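Subject: Re: [gellville-residents] The Mercury's report on the Mill Lane attack
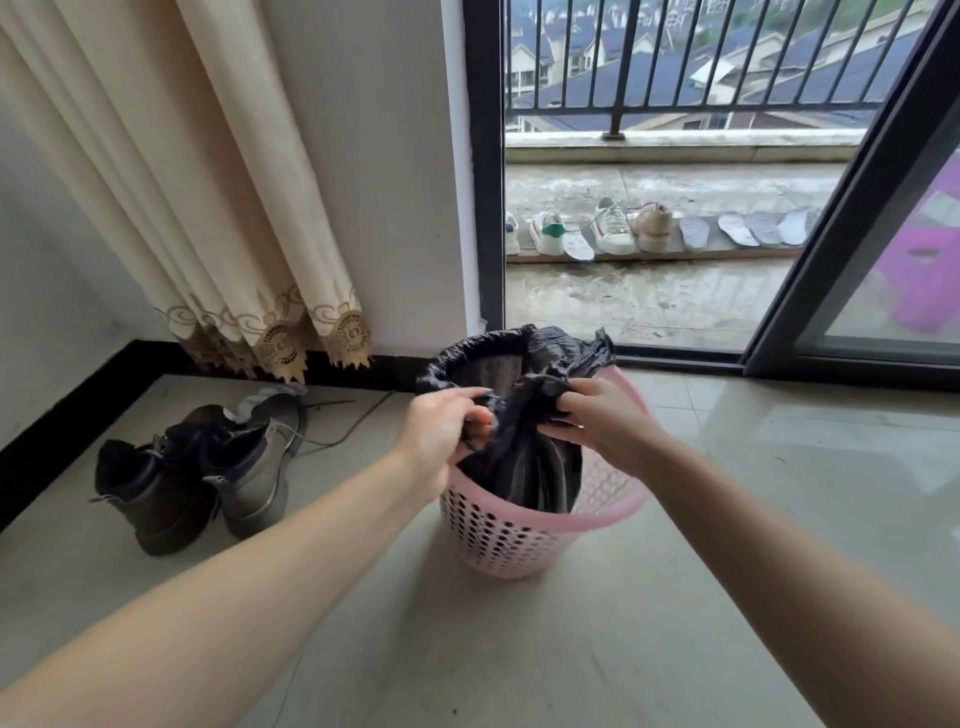

## Reply to Kwan-ho, and then I'll shut up

Kwan-ho Peng wrote:

> I don't see what the fuss is over. They reported what the police said. If the man had just found out she was leaving, that's part of the story, and readers are entitled to it.

Part of the story, yes. It got the headline, the first four paragraphs and a photograph of him holding a trout. She got "a Gistthorpe woman", near the bottom, next to the advert for Trivine conservatories.

I went back and measured, being the sort of person who does. The report runs to 193 words. His broken heart takes up 137 of them. Her injuries are covered by "treated in hospital" – the phrase they used in January for the councillor who swallowed a wasp.

Nobody is asking the paper to leave out facts. I'd like it to stop writing "driven to it" as though he'd been given a lift.

I've drafted a letter to the editor, Mrs Þorgeirsson, and will send it at noon tomorrow. Reply to me, please, and not to all 2371 of us, if you want your name on it. Kwan-ho, you're welcome to sign too. You do write a good letter when you're cross.

The women's refuge line is on the library noticeboard, behind the door.

Itzel Beltrán
Gellville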